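Pilote automatique de barre Jalik T2 – fiche produit

Référence : JLK-T2
Catégorie : Automatismes de bord / Pilotes et calculateurs de cap
Fabricant : Jalik
Disponibilité : sur commande

Le T2 est un pilote de barre pour petites unités de travail et bateaux de servitude. Il tient un cap, suit une route transmise par le traceur et coupe l'embrayage quand on reprend la barre à la main. La brochure du fabricant parle de « navigation autonome ». Nous avons retiré l'expression de cette page. Un appareil qui tient un cap tient un cap, et il faut toujours quelqu'un à la passerelle.

Ce que nous avons pu vérifier

Leonidas Fragkou a monté un exemplaire sur une vedette de Pliltthorpe et l'a laissé en place 30 jours. Par mer plate, rien à redire. Par mer de travers, l'appareil corrige trop souvent et la pompe hydraulique chauffe. Le réglage « adaptatif » n'a rien changé que nous ayons su mesurer. En réglage manuel, gain sur 3, le comportement devient correct, à condition de refaire la compensation du compas après chaque déplacement de masse métallique à bord.

Ce que nous n'avons pas vérifié

L'économie de carburant annoncée. Le fabricant ne donne ni le type de coque, ni l'état de la mer, ni la vitesse retenue. Garba Fashola a demandé le protocole d'essai en novembre et attend encore la réponse. Tant qu'elle n'est pas arrivée, aucun pourcentage ne figurera ici.

Caractéristiques

Alimentation : 12 ou 24 V continu
Montage du calculateur : cloison verticale, local sec
Capteur de cap : fourni, à placer loin des haut-parleurs et des câbles de puissance
Commande déportée : en option
Alarme d'écart de route : sonore et visuelle, seuil réglable
Notice : anglais, traduction française incomplète (le chapitre sur les défauts manque)

Prix

Calculateur, capteur et pupitre : 2 000 € hors taxes
Commande déportée Abubakar : 328 € hors taxes
Pose et essais en mer : sur devis

Notre avis

Un bon pilote de barre, vendu avec trop d'adjectifs. Pour un bateau qui travaille surtout en eaux abritées, il convient. Pour le large, nous proposons plutôt le modèle Tarkmont – plus lourd, plus ancien, mais ses codes de défaut sont documentés. La mise à jour logicielle annoncée pour le T2 doit régler la question de la mer de travers ; nous modifierons la fiche quand nous l'aurons essayée.

Garantie constructeur, pièces seules. Le démontage et le retour en atelier restent à la charge de l'acheteur.

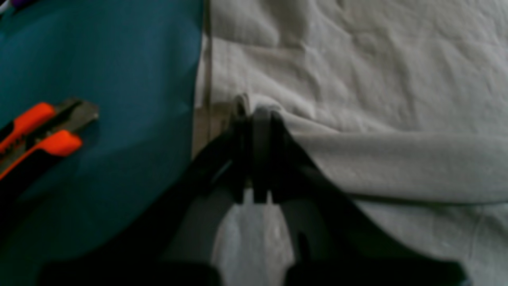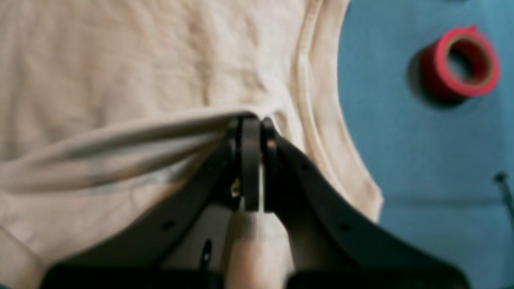
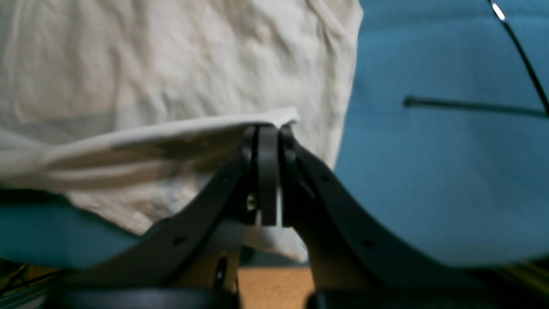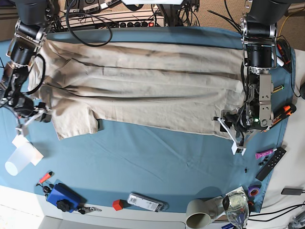 Dernière photo : vêtement beige sur tissu bleu, table blanche.

Fiche mise à jour le 16 juin 2024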